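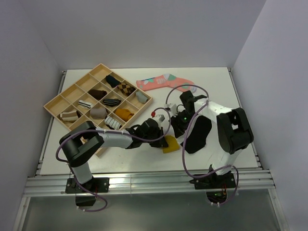 Some notes from my month of teaching two robot arms to put socks away. I promised Ayana I would write them down before I forget, so I do it as a thread.

The task is: take a sock, fold or roll it, put it into a free compartment of the tray. A child of five can do it. We collect demonstrations by remote control. I hold two small leader arms, one in each hand, and the two arms in the cell copy my movements.

We have 943 demonstrations now. I made more than 200 of them myself, the rest are from Ayana Worku and from two students at Stilham. In March we had 61 and I thought we were nearly finished.

First lesson: my own hands are a bad guide. When I fold a sock at home I use the fingertips and I feel the cloth. With the leader arms I feel nothing of it. I only see. For the first days I pressed far too hard, and then the sock came up together with the gripper when I wanted to let go.

Second lesson: go slowly, but do not stop. If I pause in the air to think, the model learns to pause in the air. We had a policy which waited above the sock for a long time, very politely, and never went down. It had learned this from me.

So now I plan before I press the pedal. Which sock, which compartment, which arm goes first. Then I record. If I have a doubt in the middle, I throw this one away and begin again.

Third lesson, about two hands. I am right-handed, and in my early recordings the left arm did almost nothing. It was a paperweight. Ayana noticed it when she looked at the joint plots. Since then we decide the working hand before each recording, and the left arm must also start the fold in half of them.

It is surprisingly tiring for the neck. After 11 good recordings in a row I take a break, also if I don't feel that I need one. The recordings after this point were always worse when I checked them later.

Colours. We began with plain dark socks only, because that was the pack Hanrahan had in stock. The policy was fine with them and then was lost when it met a striped one. Now we mix everything: argyle, stripes, mustard, a pink one with patches. The pink one is my favourite and also the hardest, I think the patches confuse it about where the heel is.

Someone asked if the tray must always be in the same place. No. We turn it and move it between recordings. When it was always straight, the robot did not look for the compartments at all, it simply remembered where they were. Turn it by a hand's width and everything landed on the partitions.

We also leave different compartments free each time. Please do this from the start. I had to repeat a whole week of work for this reason.

About mistakes: at first I deleted every recording where a sock slipped. Now I keep those where I recovered it well. The robot will drop socks too, and it has to see what one does afterwards. A bad grasp followed by a calm second try is quite useful material.

The software we use for recording is Jokix, with a few scripts of our own on top. It is not pretty, but it saves the cameras and the joints with the same clock, and that was the thing which cost us most trouble in our older Kalwood project.

How good is it now? With plain socks it is reliable enough that I drink my tea while it works. With thick winter socks I stay near the stop button. Rolling is still weaker than folding, it often leaves a tail hanging over the edge of the compartment.

Next I want to try pairs. It must find the matching sock first, and I do not know yet how to show "looking" with two leader arms. If you have done something like this by remote control, please write to me, also if it failed.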